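Tiled Countertops: Your Questions, Our Long Answers

Welcome, and pull up a stool! We get a lot of mail at Nolero from folks who have just moved into a house with a tiled kitchen, or who are thinking of putting tile in and have been warned off it by a brother-in-law. I've tried to gather the questions that come up most.

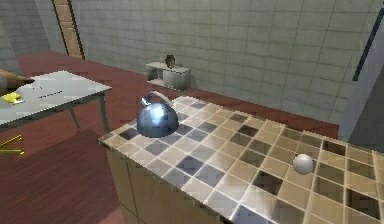 I've been setting tile for most of my working life, and my partner in the shop, Güven Kırmızıgül, has been at it longer than I have, so between us we have made nearly every mistake there is to make. If your question isn't covered, write to us and I'll get to it (slowly, I'm afraid, in the spring).

Is tile a good choice for a kitchen counter?

I think so, but then I would! A glazed tile shrugs off most spills, and if you crack one you can replace that one tile and leave the rest alone. Grout needs looking after, though, and rolling out pie dough on tile is a nuisance. A lot of our customers keep a big board handy for baking and are perfectly happy.

Can I mix colors, or will it look too busy?

Mix away. Checkered and patchwork counters have been popular with our customers for years, and they hide crumbs better than any plain surface I know. My one piece of advice is to lay everything out dry first, then go have lunch and come back to it. You'll see right away where two dark ones have ended up side by side. Four or five shades from the same family, with a few very dark tiles scattered through, usually sits nicely.

Light grout or dark grout?

This is the question that Güven and I argue over. He likes dark, and he'll tell you it's easier to live with. I like light, especially with warm tiles, where it keeps the whole counter from feeling heavy. Whichever you choose, mix up a little and let it dry on a scrap before you commit, as the color changes more than you'd expect from the wet bucket.

How often should I seal the grout?

It depends on the grout and the sealer, so do read the label. For ordinary cement grout in a busy kitchen, we suggest checking it once a year. Put a few drops of water on a grout line near the sink and wait a few minutes. If the water soaks in and the line darkens, it's time. Epoxy grout generally doesn't need sealing at all.

What do I clean it with?

Warm water and a drop of dish soap, most days. Please go easy on vinegar and lemon juice, which are hard on cement grout and terrible for marble or limestone. For a stubborn stain I make a paste of baking soda and water, leave it on while I drink my coffee, and work it in with an old toothbrush.

Can I put a hot pan straight down?

Glazed ceramic and porcelain take heat well, but a sudden change can still crack a tile, and the grout and adhesive underneath aren't as tough. I use a trivet. My mother never did, and her counter had the lines to show for it.

One of my tiles sounds hollow. Should I worry?

Not right away. Tap the ones around it with a knuckle. If it's only the one and the grout is sound, leave it be and check again in a few months. If it moves, or the grout is crumbling, have it lifted and reset before water gets underneath.

How many spare tiles should I keep?

More than you think! Colors get discontinued all the time. I'd put away at least 3 of every shade, wrapped in newspaper, with the name and batch number written on the outside.

Do you match old tiles?

We try. Bring one in, or a decent-sized chip, and we'll hold it up against the odds and ends in the back room — 285 sample boards at last tally, and Güven knows them all by heart. Ask for him, or for me, Ingrid Park.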